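Home | Household | Kitchen | Workshop | Town Pages | Search

We use cookies to remember your settings. Accept | Manage

Keeping House in a Small Town: Tips for New Arrivals in Tierney

By Till Reinholz

Tierney has 168 people, one gas pump and a store that closes at 6 p.m. Most newcomers come for the grain elevator, the school or the Arkotex yard, and most of them move into a rental on the north side that has stood empty for a while. These notes cover what a household needs to get through its first year without driving to Pullby every other day.

Groceries

The Tierney store gets its delivery on Wednesday. Milk, bread and produce are on the shelf by mid-afternoon, and the lettuce is gone by supper. If you need something out of the ordinary, write it on the clipboard by the register before the weekend and it will usually come on the next truck.

For a bigger shop you go to Pullby, 11 miles on the paved road. Take a cooler even in winter, since the car heater is hard on frozen food. Buy flour, rice, beans, oil and coffee for a month at a time. Write the month of purchase on the lid with a marker and put the new ones behind the old ones.

Small items are what get lost in a deep pantry. Tea, soup mix, gravy packets, yeast and single-serve snacks do better standing on edge in something with a handle, so the whole lot can come out to the table and go back again.
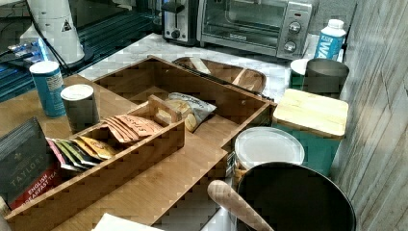

Tea and snack packets standing upright in a small caddy.

Keep a list taped inside a cupboard door and mark things down when you open the last one. Waiting until it's empty is how you end up at a neighbor's door asking for baking powder. They will give it to you, but return it the same week.

Water

Town water is hard. It comes from two wells near Skurker Creek and leaves a white crust on kettles and shower heads. Fill the kettle halfway with equal parts white vinegar and water, bring it to a boil, let it stand for an hour, then rinse twice. Shower heads can soak overnight in a plastic bag of vinegar held on with a rubber band. Skip this on anything brass or gold-colored; the finish will come off.

Dishwashers want a rinse aid here. Use a little less laundry soap than you used before only if you have a softener. Without one you will need a little more.

Store drinking water. The main has been shut off for repairs several times, once for most of a day, and notice is a sheet of paper on the post office door. Clean jugs with tight lids, kept out of the sun, are fine. Change the water every six months — May and November are easy to remember.

Power outages

Lines go down in wind as well as in snow. Keep one drawer or box that everybody in the house knows about, with flashlights, spare batteries, a hand can opener, matches and some food that needs no cooking. Check it when you change the water.
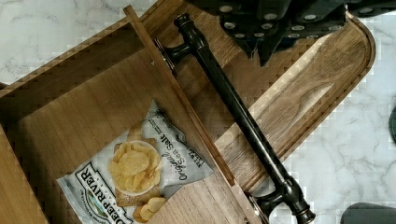 Crackers and other dry snacks go stale faster than canned goods, so eat those and replace them. Peanut butter and canned fruit can stay longer. Keep batteries in their package until you need them, and never loose in the same container as coins or keys.

Leave the freezer shut. A full one holds its cold for two days if you stay out of it, and a half-full one for one day. If yours has space left over, fill it with jugs of water, leaving some room at the top of each.

Mud and dust

Half the streets are gravel. Put a stiff mat outside the door and a washable one inside, and a boot tray next to that. Let mud dry before you brush it off a rug. Rubbing it wet drives it in.

During harvest the dust gets into everything. Check the furnace filter every month from August on, and wipe window tracks with a damp rag before you run the vacuum over them, or the nozzle will only push the grit into the corners.

Trash and the dump

There is no curbside pickup. The transfer station is on the Skurker road past the elevator and takes bagged trash on Saturday mornings. Rinse cans and freeze meat scraps until the day you go — raccoons will find a porch bag in one night. Cardboard is free to drop off if it's flattened. Paint and motor oil go to the county shop in Pullby; call first.

Newsletter: get new tips by email once a month. Sign up

Contact | Copyright Tierney Town Pages | Back to top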